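Staltdale group publishes rules for reporting simulated robot tests

21 Feb 2018

A working group based in Staltdale has published a set of rules for how robot arm tests run in simulation should be set up and reported. The document covers tabletop handling only and is meant for companies that sell arms or control software for kitchens, canteens and small shops.

The group spent most of last year collecting test reports from its members. It read 148 of them. Many gave a success rate but left out what was on the table, where the arm started, or how close the gripper came to things it was not supposed to touch. Two reports on the same task often could not be compared.

The new text has 11 clauses. The longest one deals with clearance. A tester must now state the smallest distance between any part of the arm and any object that is not the target, and must say at what point in the run it was reached. Brackets, rods and cable guides count as part of the arm. In earlier reports they were often left out, and only the fingertip was measured.

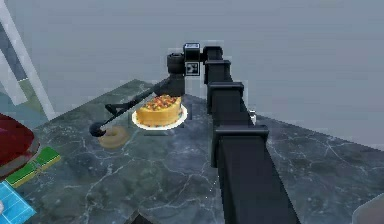
A simulated arm with its gripper rod close to a plated cake and its fingertip at a donut.

Contact is treated separately. A touch on a non-target object has to be logged even if the object does not move. A run with a logged touch can still be called complete, but it has to be listed on its own line and may not be added to the clean runs. Huletex, which makes wrist units and took part in the drafting, had asked for a small allowance for light touches. The group turned that down for this edition and said it would look at the question again in June.

Marker tags fixed to an arm must be declared, along with whether the controller reads them during the run. The same goes for any information the simulator hands over that a real sensor would have to measure, such as exact object positions. Laitinen, a software firm, has said it will reissue three of its older reports to meet this clause. 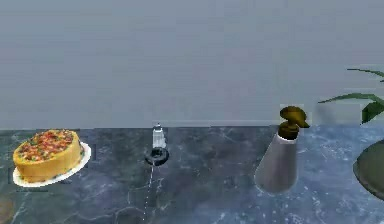

Scene layout is the part most members will notice first. Each report must include at least one still of the table with a plain list of the objects on it, and the list has to cover things at the side of the view as well as the ones in the task. Heights matter too - a pump dispenser that stands well above a small glass shaker changes which paths are open to the arm, and a list that says only "two containers" does not pass. Plants with leaves that reach in over the counter have to be listed in the same way. Any line or marking drawn on the surface by the software must be explained in the report or switched off.

The rules also set a minimum number of starting layouts. A task has to be run from at least four, with the objects moved between them, and the results given for each one. Averages alone will not be accepted.

Use of the rules is voluntary. Zetow, which runs a shared test server for smaller firms, plans to add the object list and the clearance figure to its standard report form. Firms that already have a report in progress may finish it under the old practice as long as the first page says so.

Copies are free to members. Comments on the clearance and contact clauses can be sent to the Staltdale office in writing, with the clause number at the top.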